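Lemgate opens its equipment planning service to small shops

For immediate release

Hi all, we have some news, and I get to be the one who writes it up this time. Starting in April, Lemgate will help small manufacturers plan, price and buy their first robot arm or gripper, even if they don't end up buying a single bolt from us. We're calling the service Palomino, after the road our first shop was on (the sign is still hanging in our hallway).

I've been selling and setting up automation long enough to have seen a lot of budgets, and most of them have one big number at the top and then nothing. The arm gets a quote. The gripper gets a guess. Then the fingers, the stand, the cables, the guarding, the spare parts and the two weeks when your best operator is learning instead of running parts all show up later, usually on a Wednesday, in an email with a red flag on it. Palomino is a planning session and a worksheet that puts those lines in before anybody signs.

We tried it out with 5 shops over the winter, and I loved it! One of them, Matel, came in wanting to replace 2 stations at once. We went through their part list, priced the grippers separately from the arms, and they decided to buy for one station and put the rest of the money aside for the second. Another wanted the same gripper for every part in the building, which I understand, but their parts run from skinny tubes to flat plates – so we had a longer talk about fingers.

What do you get? A half-day visit, a look at the parts you want handled, a line-by-line budget for the first year, and a list of questions to send to any supplier you like. Bring the odd parts, please. If there's a round one that rolls off every table in your shop, I want to see that one first. The visit costs $300, and we take it off your invoice if you do order through us. You keep the worksheet either way.

We can also do the session at our Lalletmont workshop, where you can put your own part in a gripper before you put a price on it. I'd push for that one if you can make the drive. Morning sessions start at 9 a.m. and there's coffee (decent coffee, we finally replaced the machine).

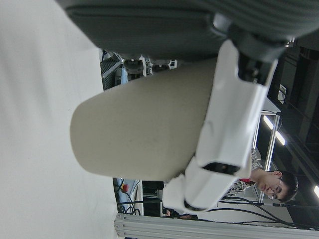 Jhonatan Villca wrote to us after his session that he had gone in with a price for the arm and gone home with a price for the whole job, and that the line he'd never have thought of was spare fingers. He also said he would have liked more on financing, and fair enough – there's now a page on leasing in the worksheet.

Bookings are open now for visits and for Lalletmont. We have room for more than 100 sessions this year, and shops that haven't automated anything yet go to the front of the line. To book, call the Lemgate front desk or send us your part list through the contact form and mention Palomino. Press questions can come the same way, and I'll answer them myself.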